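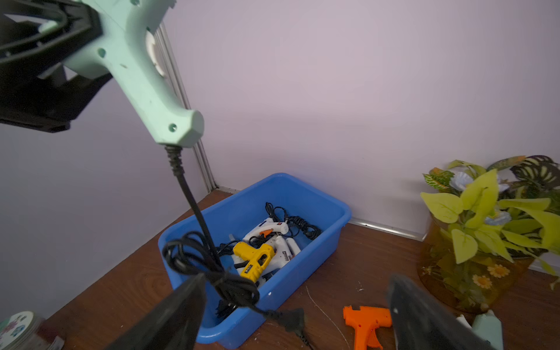 Item 2: glue guns on the craft room desk, with the blue bin.

# Craft Room Users' Meeting - Minutes

8 February 2024, Hernmont, upstairs craft room

Present: 11 members. The minutes of the December meeting were accepted with one correction (the Groda order was for felt, not fleece).

## 1. Supplies

The Groda order has come in and been put away. The invoice number is 2742. Paper stock is fine until spring. It was agreed to try Sima for ribbon next time, as Groda has dropped the narrow widths.

## 2. Glue guns

Most of the meeting went on this item. The guns now come in several kinds: white ones, a yellow one, an orange one and mint green. Most of the white ones are piled in the blue bin with the yellow gun on top, and the cords are tangled. Members said it takes too long to get one gun out without bringing up two others.

A proposal to hang the guns on wall hooks was discussed. Against it, the wall by the desk has the metal strip in the corner and the landlord does not want new holes. The proposal was dropped.

Agreed:

- The blue bin stays on the desk, but only for guns that have been tested.
- Each cord is to be coiled and held with a Velcro tie before the gun goes in.
- Guns are unplugged and left on the silicone mat to cool before they are put away.
- Any gun that drips or will not feed gets a tag and goes on the lower shelf.

Testing will be done at the next open evening. One member asked if the mint green guns take the same sticks as the white ones. No one present was sure - to be checked at testing.

## 3. Desk surface

There are glue strands and white flecks on the wood again. A plastic scraper will be kept in the drawer. No metal blades are to be used on the desk. Whoever uses the desk last wipes it down.

The daisy vase with the artificial plants was raised. Some members would like it moved to the windowsill to free up working space, others like it where it is. A show of hands was in favor of leaving it.

## 4. Budget

The balance is $255. Spending of up to $30 on cord ties, tags and the scraper was approved. The request for a second cutting mat from Rekadum is held over.

## 5. Other business

The room is booked by another group for 3 evenings next month. Dates are on the door.

The meeting closed after item 5. Next meeting to be announced by email.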